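Slide 4. Teaching by hand. Paora Te Moana, Estska.

Start with the setup: two hand-held grippers, a marker cube on each. The operator does the task and the robot copies it later.
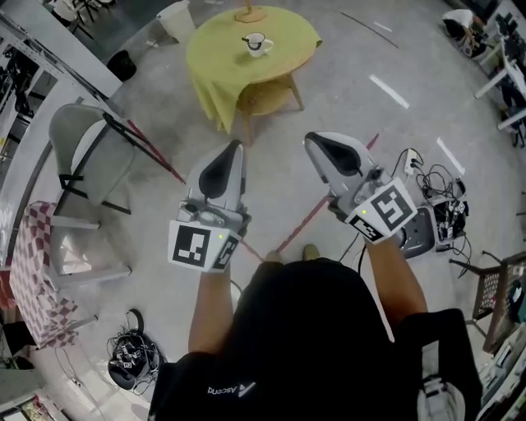
Say why we dropped remote control for Hollis. Lag at the wrist was 80 ms.

Slide 5. What the gripper records.

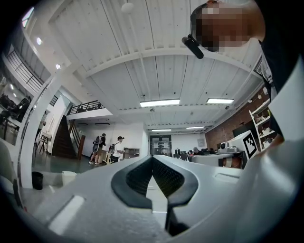
View from a gripper, pads at center.

Pause. Over 700 demos so far, 22 rejected. 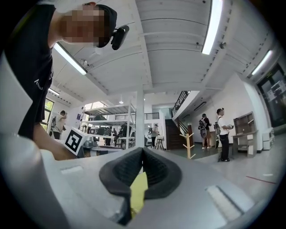

Reading time: 1 min

Slide 6. Grasping small items. Go to questions.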